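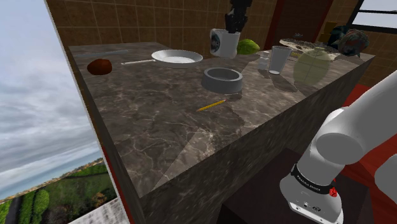
Carmela Aranda

Ticket 994: Induction cooktop trips RCD intermittently
Site: Urville, unit 40
Status: monitoring

Reported fault: kitchen circuit drops out when the left rear zone is set above level 6. Tenant resets at the switchboard and the zone works again at low settings. No error code on the display.

03/04/2020 09:10
Isolated cooktop at the board. Insulation resistance, active to earth, 100 megohms at the cooktop end of the cable. Cable run cleared.

09:35
RCD tested on its own. Trip time and trip current within limits. Rangehood and dishwasher share the same RCD. Asked tenant whether the dishwasher was running during the trips. Answer: "sometimes".

10:20
Cooktop on, dishwasher unplugged. Level 9 for 15 minutes, no trip. Dishwasher plugged back in but switched off at its own panel: tripped at level 7. Repeated twice, same result.

10:45
Leakage clamp on dishwasher supply reads high with the machine in standby. Suspect inlet filter or heating element. Cooktop adds its own normal leakage at high power and the total goes over the threshold.

Action: dishwasher left unplugged and tagged. Part 409 (inlet filter) ordered through Sosteson. Do not replace the cooktop. The previous job sheet from October recommended this and the colour code on that sheet is for a different model anyway.

Note from Geum-ok Maeng: if the filter doesn't fix it, check the element before moving the dishwasher to a separate RCD. There is a spare way on the board but it isn't labelled.

Follow-up: refit and retest when part arrives. Tenant to ring if it trips with the dishwasher unplugged.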